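Knocking at the Bustamante house, cellar wall
Posted in May by Liv Midtbø
6 comments

Logged 229 knocks over 4 nights, all near 600 Hz. Boiler off.
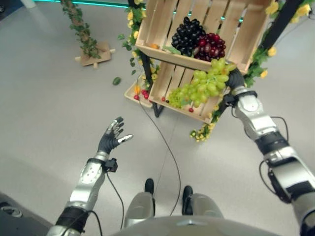 Reply 1: Iñaki Barroso
600 Hz is pipework. Check the mains side.
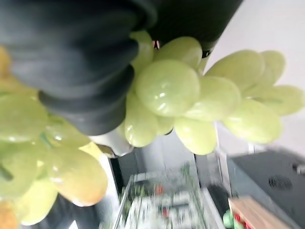
Reply 2: Apostolos Michailidis
Disagree. Pipe knock drifts as the metal cools. What logger?
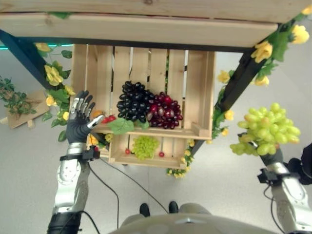

Filasov, contact mic on the plaster. No drift between nights.

Reply 4: Renato Calimlim
Then the mic mount is ringing. Move it and repeat.
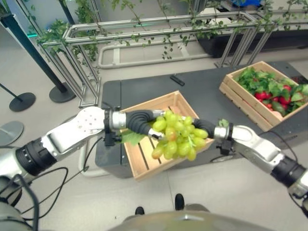 A second mic would settle it. Put one on each side of the wall and compare arrival times. Clamp both firmly, pressed in from either side like those grapes over the crate. Tape is useless.

Reply 6: Iñaki Barroso
Still pipes.

12 shares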